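Refinishing the ash table, part 2: the top
October 2, 2025

The base was finished in May and has been sitting under a dust sheet since then. This post covers the top: stripping, sanding, the finish schedule, and what I would change.

The table came from a house clearance in Zernside. I paid 563 for it, delivered, which was too much given the state of the varnish. Preben Brynjólfsdóttir, who sold it to me, called it oak. I had doubts from the weight and the end grain, and after the first strip I was confident enough to write ash in the notebook. Emiko Uchida looked at an offcut from the underside cleat and agreed, although the cleat could be a different wood from the top, so that settles less than I would like.

Stripping

The old coating was a thick amber varnish over what I think was shellac. Gel stripper took two coats on the main field and three along the edges. I used a plastic scraper throughout. A steel one is faster, but I gouged a shelf with one last year and the repair still shows. Residue came off with mineral spirits and a gray pad, always with the grain. Then I left it alone for 8 days.

Sanding

80 grit only where the varnish had gone dark in the pores, then 120, 150 and 180 over the whole surface. I stopped at 180. Finer grits close up the surface, and the hardwax oil I use wants something to hold on to. Between grits I vacuumed and wiped with a dry cloth. Pencil lines across the boards before each pass, sand until they are gone, repeat.

The grain direction makes hand sanding slower than expected, as the wavy parts need a lighter touch than the straight runs. A random orbit sander handles both, but it leaves swirls that only appear under oil, so the last pass at 180 was by hand with a cork block.
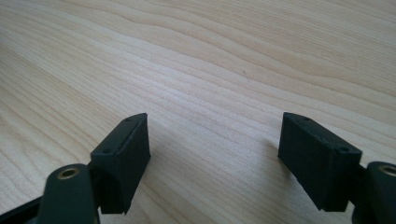 For the finish I wanted to keep the wood pale. Plain oil turns ash yellow, and I have one bookcase like that already. I tested four options on the underside: clear hardwax oil, the same oil with a white tint, a water-based matte lacquer, and soap. Soap looked best and marked within a day when I put a wet glass on it. The lacquer was tough but looked like a film, particularly at a low angle. That left the two oils, and the tinted one was closer to the raw color.

I used the Stelari tinted oil for the first coat and the clear for the second. Both went on with a white pad, very thin, with the excess buffed off after 15 minutes. Room temperature was 21 C throughout. One coat per day, then a week with nothing on the table.

Small marks

There were a few dark pinpricks in the wood that sanding did not reach. Natsumi Sasaki suggested oxalic acid, on the theory that they were iron stains. I tried it on two near the edge. One faded, the other did not change. I left the rest. Filling a mark that size tends to make it bigger - the filler takes the oil differently and you get a ring.

What I would change

Test boards should be larger. The underside patches were the size of a playing card, too small to judge a tint. I would also mask the edges before the second coat, as I had two drips to cut back with a blade.

Next is the drawer, which sticks on the left runner.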